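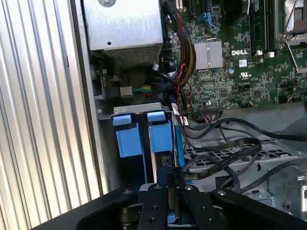 Visit notes, Danora robotics club open evening
By Hok-lam Chuang
August

Got there late, Thursday traffic, so I missed the welcome talk and walked straight into the workshop. Doors at 6, I made it at 6:40. Bảo Quan had saved me a visitor badge and a cookie.

The club is up to 23 students this year. It started with 10. They split into teams in spring and each team gets one long project. Braker team does the disassembly arm, Kao team does sorting, and there's a third group still argueing over a name.

Spent most of my time with Braker. Their project is taking apart and putting back old desktop PCs with a robot arm. Drives, memory, the processor if they feel brave. The drive caddy is the job they like showing people. Looks simple until you try to write it down as steps. Grip the caddy, line it up with the cage, keep clear of the cables, push. Bảo said the cables cause more arguments than the code does. They move every time somebody breathes on the case.

Asked how many practice runs they've logged so far. 2,432, counting the bad ones. There's a spreadsheet. One column is just headed "why" and I read far too much of it. "Tilted." "Tilted again." "Lunch." 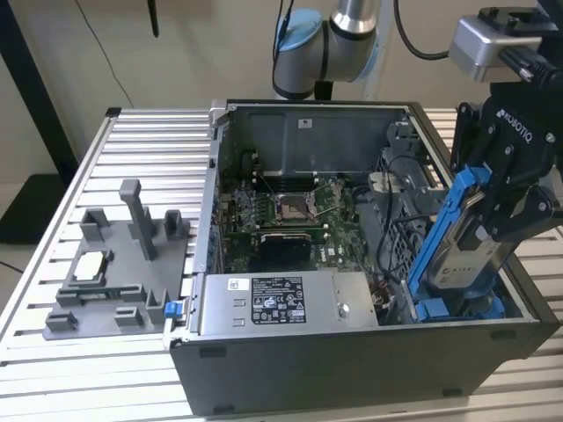 The fixtures are 3D printed and the team draws its own. Idea is that each loose part gets a fixed place to sit, so the arm always knows where to go for it. Good habit for humans too, I lose screws constantly. I asked for the files and got a maybe.

Talked to two second-years about the processor socket. Pins are tiny, lever has to be up, the part has to go in the right way round. They do it by hand first, over and over, then try it with the arm. Sensible. Wish our club had done that before we bent ours.

Quick look at Kao on the way out - bins, conveyor, very loud. Didn't get to stay for the full run. Their writeup is supposed to go on the noticeboard next week.

Money side: entry for the Fanatetti student round is $53 a team, and Danora is sending both. Registration form was on the front desk, I took a spare for us.

To bring next time: ear plugs, longer notebook, the old tower from our storeroom (Bảo will take it, working or not). Parking is behind the gym, not in front, teh sign is wrong.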